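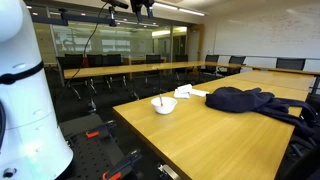
Attached: demo unit and near table, bowl and dark garment in place

Ticket 49 — Giltdale visit, Meltow demo
Opened Mar 28, 2022. Status: open

Visitors were told the unit folds any garment. I asked for a run with our own jacket. Vendor log says 200 cycles without a fault — on whose clothes?

Update: Jadwood support blames the gripper settings and wants a restart. Restarted. Same error, code 6.

Update: they now say "known issue, fixed in July." Not closing this on a promise. Please send the raw log.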